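4.2 Bench set-up and suturing runs

Work was done in the shared workshop at Skudholm, on the long bench nearest the compressor. Two arms, bought second hand and rebuilt over one winter, sharing one controller. The controller board is a Kasten, the motion software is Sketness with our own patches on top (see 3.1). Budget for the whole build was 4,000, of which more than 1,000 went on wrist joints and cable. Cables are still the weak point. Tension drifts as the room warms up, so we re-zero both arms before each run and again at midday.

Task is plain interrupted stitches in soft tissue. Operator drives, controller only scales and smooths the motion. Figure 2 gives the wrist-level view, needle in the jaws of the upper instrument, older knots off to the left.
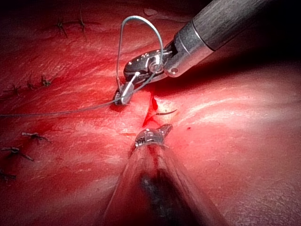
Ranberg

Figure 2. Needle at the tissue, second instrument below.

Needle angle matters more than we had expected when we wrote the first version of the driver. Scaling was set at 4:1 to begin with and felt sluggish, 3:1 was better for driving the needle but worse for tying. We left it at 3:1 and added a foot pedal for slow mode. Pedal is from a sewing machine. Works fine, though the spring is stiff and it needs a bit of packing under the heel.

Tying is where most of the time goes. The loop has to stay open long enough for the other jaws to reach through it, and braided thread has a mind of its own once the end frays. Short tails are awkward too.

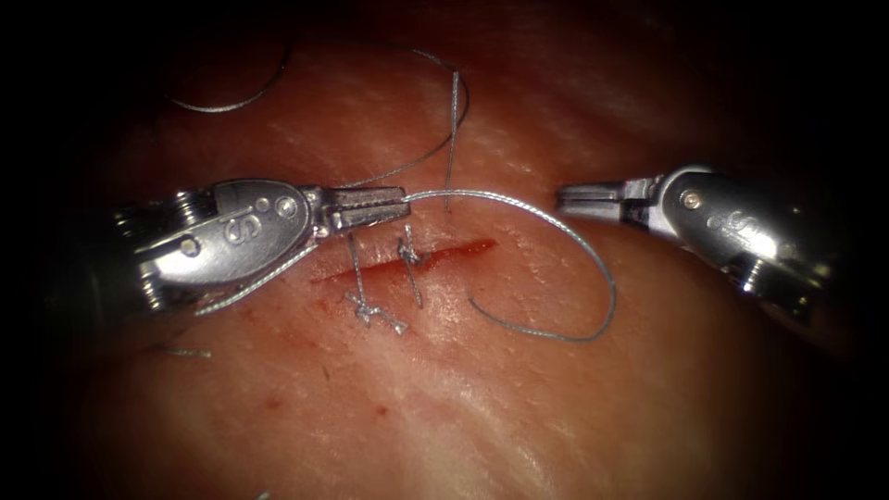

We log jaw position for both sides at 50 Hz, plus motor current, plus a pedal flag. Grip force is not measured directly, it is estimated from current, and the estimate is poor at low loads becuase of friction in the wrist. A cheap strain gauge was tried in February and dropped, the glue let go. The log for the longest session holds 1,201 separate moves after cleaning, a move being anything between two pedal presses.

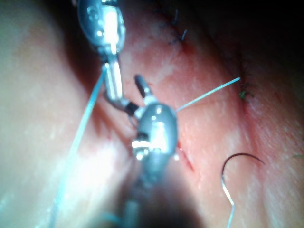

Clock sync between the logger and the video was done by hand, using a tap on the bench at the start of each run. Good to a frame or so. Runs where the tap could'nt be found were left out of Table 3 but are kept in the raw files. Backlash figures for each joint are in 4.3.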